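I have been meaning to write up the hand and camera comparison for a while. Osian Bowen asked me twice whether the Bovau hand was worth the trouble over a plain two-finger gripper, and I kept giving him a different answer.

The job is a small bench task. Pick up a scoop of white powder, bring it to a funnel, tip it in, put the scoop down. The glassware is a clear acrylic rack, a couple of glass tubes, a round-bottom flask on a cork ring and the scoop. Everything sits on a black cloth clipped to the table. I chose the layout because it is unpleasant for cameras. Almost everything that matters is transparent.

The arm is the same for all the runs, and so is the controller, a Clavevance box that Wen-hsiung Wei set up last winter. I changed only the end tool and which camera views went into the planner.

I started with the head camera alone. It gives a good general view of the bench, and the powder shows up well against the cloth. The flask is easy too, thanks to the cork. The trouble is the arm. When the elbow swings in from the right it takes up a lot of the picture, and if the target is on that side you lose it. 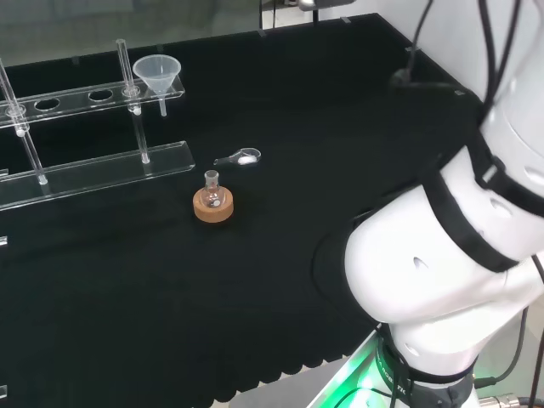 ## Adding the wrist camera

The wrist camera was Ka-ming Fu's idea. It is a small fixed-focus unit running through the Yip driver, which took me an evening to build and has behaved since then. I had expected it to help with the last few centimeters of the approach and it did.

The handle of the scoop is the part I care about. From the head camera it is a thin line and the detector, Isent with the stock settings, often put the grasp point on the bowl. From the wrist you get the little ring at the end of the handle and the bright rim of the bowl, so there is much more for it to work with. Reflections off the acrylic base are still a problem. I had false edges along the plate in both views, and the wrist view was the worse of the two when it was close.

I ran 400 attempts in total, split evenly between the two camera setups and using both end tools in each. The scoop was lifted and the powder got to the funnel in 213 of them. That sounds low and it is. Most of the failures were on the head camera alone, and I stopped logging the exact cause after the first batch, so please don't ask me for a breakdown.
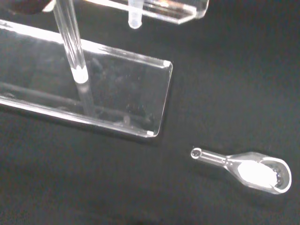

*Bench notes, p. 446*

The page number is for my own use. I keep the paper notebook going alongside the log files, and that page has the exposure settings I ended up with. Short version: turn auto exposure off. With it on, the black cloth pushes the brightness up and the powder turns into a flat white patch with no edge you can trust.

## The hand against the gripper

The two-finger gripper is quicker to set up. It closes on the scoop handle, and if the grasp point is good the scoop comes up level. It also has no way to correct a bad grasp. If it pinches off center, the bowl rolls and the powder goes on the cloth.

The hand needs more work. Erzsébet Szabó spent most of February on the finger presets and we ended up keeping 3 of them. The one I use brings the thumb in first and then curls the fingers to meet it, which holds the handle along more of its length. Tilting over the funnel is much smoother this way.

What I don't like about the hand is its size. The rack is narrow and the funnel is next to a tube, so the fingers have to come in from above with the palm angled down. I moved the approach point higher, and that cost a second or two per run. I also had to bring the third camera, the fixed one beside the table, into the planner for clearance checks. Neither of the other views could tell me how far the knuckles were from the rack.
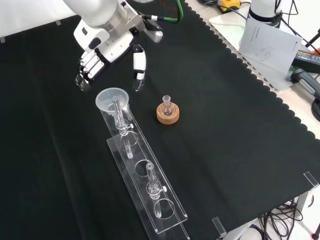 *Bovau hand open over the bench, fixed camera view.*

For Osian, then: if you are moving vials or blocks, stay with the gripper. If you have to pour from something with a thin handle, the hand is better, but plan on a few weeks of tuning and use a wrist camera with it.

Přemysl Polák has offered me a pair of soft fingertips for the gripper, and I will try those on the same layout before changing anything else. I also want to repeat the head camera runs with the elbow held higher. The presets and the exposure values are in the shared folder if anyone wants them.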